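# Kovar Adaptation, Working Group Minutes

December 20, 2022

Present: Etenesh Tsegaye (chair), Amado Macaraeg, Zinash Ejigu, Abrehet Fikre. Minutes by Mekdes Tsegaye.

Minutes of the September meeting were accepted with one correction. The line "Todesico has agreed to a second season" should read "Todesico has said it would like to discuss a second season." Amado asked how the first wording got in. I had copied it from their email, where it was also wrong.

## 1. Where the series stands

Etenesh read out the production update from Todesico. It says the animated series is "on track." It said the same in September, when there was no finished script past episode 4. There is now a finished script for episode 5 and what Todesico calls a "strong shape" for episode 6. Zinash asked what a strong shape is. Etenesh said she had put the same question to them and got back a one-page outline, half of it about the weather on the moon where the episode takes place.

The season order is still eight episodes. The update does not mention a release window, although the previous one did. Amado thinks they have quietly dropped it. Etenesh said she would ask in writing so that there is an answer on file, whatever the answer is.

## 2. Casting

Todesico wants to announce the voice of Captain Assefa before anything else. They have a name they are very happy with and will not put it in an email. Etenesh has heard it over the phone and is bound not to repeat it, so this item was discussed without anyone else in the room knowing who we were discussing.

Abrehet said she had no opinion on a secret. She did want it noted that Assefa has been played by the same actor in both games, that players are attached to that performance, and that the studio has never told him whether he was considered. Etenesh confirmed that he was not asked to read. Amado said it is normal for a series to recast and that the fuss usually lasts until the first trailer. Abrehet said that is what was said about the redesign of the ship, and we still get mail about the ship.

Todesico's argument is that a known voice brings in viewers who never played Kovar. They attached a slide to support this. The slide has a rising line on it and no scale on either axis. Zinash asked for the figures behind it and will not be signing off on the casting memo until she has seen them.

Agreed: Etenesh to ask that the actor from the games get a phone call before the announcement goes out. This has no legal weight and everyone understood that.

## 3. Continuity with the games

The series is still being described as taking place after the second game. Zinash has read all the scripts we have and does not believe it. In episode 2 the Trirkon gate is open, and the whole last act of the second game is about closing it. In episode 4 a character who died in the first game has a speaking part and nobody remarks on it.

Todesico's writers answered that the gate "reopens between stories" and that the dead character is "a version." Zinash said a version of what. Amado said fans will forgive a lot if the story is good. Zinash said that she is a fan, that she has read the story, and that she would like the gate to be shut.

She has sent 116 notes on the scripts so far. The writers have replied to 70 of them. Most of the replies say "great catch," and in the next draft the line is the same as before. She would like a reply that either changes the line or says it is staying. Etenesh agreed this is reasonable and will raise it, though she does not expect much. Their contract gives us consultation, and consultation has been read so far as the right to send notes.

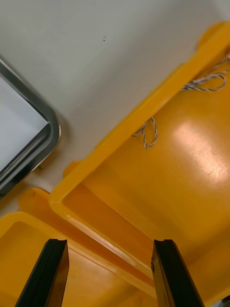
Mekdes, speaking for once and asking that it be minuted, said the group keeps treating the notes as if they were approvals, and that it should decide which handful it would walk away over and let the rest go. Etenesh said that was fair. Zinash said she would find it hard to cut the list down that far but would try. The gate is on it.

## 4. The tie-in comic

Todesico would like a four-issue comic out ahead of the first episode, covering the time between the second game and the series. Amado is in favor. He sees it as the cheapest way to explain the gate.

Abrehet is against it in its present form. The comic would have to be written before the later scripts are finished, so it would be setting up events that may be changed or cut. We did this once with the prequel novella, which introduced a brother for Assefa who has not been mentioned since. She also pointed out that if the series needs a comic to make sense then the series does not make sense, and most people watching will never read the comic.

Amado said no one would need to read it. Abrehet asked what it was for in that case. There was some back and forth on this and I have not written all of it down.

No decision. Amado to get a quote and a realistic schedule, with the word realistic underlined at Zinash's request.

## 5. Trailer

A rough cut of the teaser was played twice. It has no dialogue apart from one line, read by a temporary voice. The general feeling was that it looks better than expected. The backgrounds were praised, even by Zinash.

Complaints:

- The music is the theme from the first game slowed down, with a choir. Abrehet said every teaser does this now.
- The title card says "From the world of Kovar." The series is called Kovar.
- The gate is visible in the final shot and it is open.

Amado believes the teaser will do well online. Etenesh said she believes that too, and that the last one also did well online and pre-orders did not move. She wants to see the full trailer before anyone here says anything nice about it in public.

## 6. Any other business

Todesico has asked for a quote from the studio for the announcement. Their draft has Etenesh saying she is "blown away by the passion and vision of the team." She did not say this and would rather say something shorter. She will write her own.

Abrehet asked whether we are still allowed to mention the third game in interviews. The answer is no, same as in September.

## Actions

- **Etenesh:** release window in writing; phone call to the game actor; notes procedure; own quote.
- **Zinash:** short list of continuity points we will not give up; figures behind the casting slide.
- **Amado:** comic quote and schedule.
- **Abrehet:** comments on the teaser to Todesico, in a form they can act on.
- **Mekdes:** circulate these.

Next meeting to be set once episode 6 arrives. Amado suggested setting a date anyway.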